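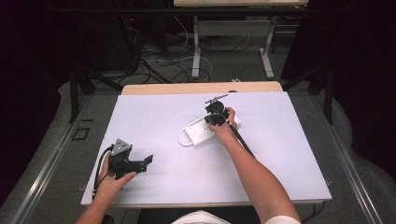

Two hand-held grippers at a practice board with a power strip.

Recording a Two-Gripper Task: Guide for Student Teams
Drurberg Robotics Club, revised 2024-06-27

This guide explains how teams record a practice run for the Perken exercise. It applies to all students who have completed the February safety briefing.

Before you start
Cover the table with the white board and check that it does not rock. Place the power strip where both grippers can reach it, and route loose cable away from your elbows. Sign out one left and one right gripper from the Horach cabinet.

Recording a run
1. Open both grippers fully and hold them above the board.
2. Start the recording and wait 2 seconds.
3. Move one gripper to the object. Keep the other still until it is needed.
4. Close the fingers slowly – a fast grip pushes light objects away.
5. Release, return to the starting position and stop the recording.

Each team submits 3 clean runs per session. A run is clean if nothing leaves the board and neither gripper touches the other.

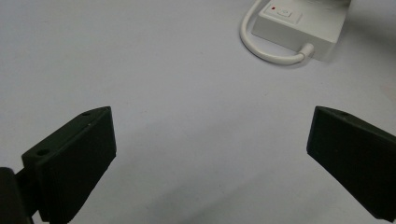

Can a team submit a run in which the grip slipped once?
Slipped grips are accepted if the operator recovers without putting a gripper down. Mark the run "recovered" in the log.

Saving your work
Name each file with the team name and run number, then copy it to the Iwasaki folder. The folder holds 589 runs from earlier terms – do not rename or move them.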